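Skip to main content

Search products, parts and manuals

We use cookies to keep your quote basket and to see which pages get read. Accept all / Only what's needed

Category: Overhead handling > Ceiling-mounted arms > Back-of-house and housekeeping

Stilent 607 Ceiling-Mounted Clearing Arm

The Stilent 607 is an overhead robot arm for returning loose items to where they belong: dishes, cups, bottles, small boxes and groceries into crates, cabinets and drawers. It is sold to serviced apartments, staff kitchens, care residences and training kitchens, where the same few shelves' worth of things get used, left out and put back several times a day.

The arm hangs from the ceiling so the floor under it stays open. People can walk through the area when the arm is parked, and a cleaning cart can be rolled straight across. There is no pedestal to mop around and no cable on the floor.

What it does on a shift

The 607 works from a put-away list. The list says which item goes where, and in what order. A typical list for a serviced kitchen has the cups first, then plates and bowls, then bottles and packets, with food last so that it can be checked by a person before it goes anywhere. The list is made on the Dreladau tablet by dragging item names onto places, and it can be changed between runs by anyone who has been given the supervisor code.

When a run starts, the arm looks over the work area, picks the first item it recognizes from the list, and takes it to its place. Items it does not recognize are left where they are and shown on the tablet at the end as "unsorted." It does not guess. If it drops something it stops, raises the wrist and waits for someone to press Continue.

Crates can be placed anywhere within reach. They do not have to be square to the wall or in the same spot every time. A crate that has been moved during a run will be looked for again before the next item is picked.

What changes for your staff

Most of the customers who ask us for a site visit want to know what the people who do this work now will be doing afterward. The answer depends on the site, and we would sooner have that talk before the order than after it.

At the Dullstead residences, which took the first production units, the kitchen team used to spend the end of each shift carrying items back and forth between the floor and the cabinets. The team is the same size now. The carrying has mostly gone to the arm. The time went to two jobs that had been slipping: checking food dates and wiping out drawers. The evening shift also ends when it is supposed to, at 10 p.m.

Some things got more awkward. Staff had to stop leaving personal mugs in the work area, as the arm put them away with everything else. Drawers have to be shut properly or the run will pause. And somebody has to look at the unsorted list, which adds a short task to the start of the morning shift. Dullstead gives this to whoever opens up.

The work that stays with people, at every site we have supplied:

– anything broken, leaking or spilled
– knives and other open blades
– deciding whether food is kept or thrown out
– washing (the arm puts away, it does not wash)
– items from the unsorted list
– crates once full, which are lifted and moved by hand or by cart

We ask that at least two people per shift take the operator course. It is held on site and takes a morning. No programming is taught and none is needed. The supervisor course is longer and covers lists, reach limits, gripper pads and what to do after an emergency stop.

The arm

The 607 is a jointed arm with rounded white covers and gray joint rings, fixed to a flat ceiling plate. The covers wipe down with ordinary kitchen cleaner. Do not use bleach on the joint rings.

The standard tool is a two-finger parallel gripper. It closes on cups by the wall or handle, on plates by the rim, and on bottles and boxes by the sides. Pads are a wear part and are sold in sets. A site running two lists a day usually changes pads every 18 weeks.

Soft fruit and bread can be handled at the low grip setting. Please test with your own items before putting food on a list. A ripe pear is harder than it sounds, and we have not found a setting that suits all of them.

The work area

The Bangera deck is the perforated floor platform we recommend under the arm. The regular hole pattern gives the arm a steady reference for height and position, and the deck can be lifted in sections for cleaning beneath. It is laid so that the flooring on either side can stay as it is, and most sites keep their wood or vinyl right up to the deck edge.

The 607 will also work over a plain floor if it is flat and not glossy. Set-up takes longer in that case and has to be repeated if the floor covering is changed.

Storage furniture should stand with its drawers and doors facing the work area. Small handles are fine as long as the fingers can get behind them. Recessed pulls and push-to-open fronts do not work with the standard gripper. Countertops should be kept clear at the end nearest the arm, so that it has somewhere to set an item down while it opens a drawer.

Slotted plastic crates are the easiest containers for the arm to work with. Deep bags, lidded tubs and anything that folds are not supported.

Specifications

Model: Stilent 607
Mounting: ceiling plate, fixed to structural ceiling or to our cross-beam kit
Tool: parallel gripper, two fingers
Control: wall box plus Dreladau tablet
Stored items: up to 300 item types
Stored lists: up to 200
Operator course: included, on site
Floor: Bangera deck (recommended) or flat matte floor

What comes with it

Arm, ceiling plate, wall control box, one tablet with wall holder, two stop buttons, one set of gripper pads fitted and one spare set, printed quick guide, full manual as a download. The deck, crates and cabinets are ordered separately. We do not supply tableware, but the manual has a page on which shapes tend to give trouble – mostly very thin rims and tapered glasses.

Before you order

We plan every installation in simulation first. You send us the room plan, the cabinet sizes and a list of the things your staff handle most. We build the room, hang the arm in it and lay out your items on the floor area, then go through reach and storage with you on a call. Shift staff are welcome on that call and we encourage it. They know which drawer sticks and where the cups really get left, and a plan made without them tends to be changed in the first month.

After the call you get the layout as still views along with the reach report. If a cabinet needs to move or a shelf is out of range, the report says so. The fee for the layout is taken off the price if you go ahead.

Ceiling checks are done by your own building engineer or by ours. We will not hang an arm without a signed check, including at sites where another machine has hung from the same point before.

Safety and stopping

The two stop buttons are placed where staff can reach them without walking under the arm. Pressing either one halts the arm where it is. It holds whatever is in the gripper until it is released by hand from the tablet.

When a person steps into the work area the arm slows, and it stops if they come within reach. Regular stepping in and out will make a run take much longer, so most sites start their lists at a quiet time. Dullstead runs one at 2:30 p.m. and one after dinner service.

Service

One service visit a year is included for the length of the warranty. The visit covers joints, cables, ceiling fixings and the gripper. Software updates are sent to the tablet and wait there until a supervisor accepts them. They are not installed during a run.

Units ordered before May ship with the older wall box. It works the same way, but the stop button sockets are on the underside and need a little more clearance.

Spare parts for this model: gripper pads, finger sets, joint ring seals, tablet holder, stop button cover, deck section, deck edge strip.

For a layout request, choose Stilent 607 on the contact form and attach your room plan. Hand-drawn plans are accepted if the ceiling height is marked.

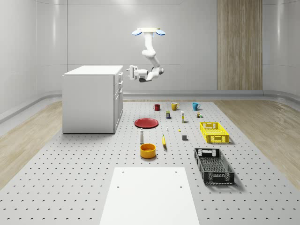

Layout view, simulated: Stilent 607 over a perforated deck, with cabinet, two crates, and tableware and groceries set out.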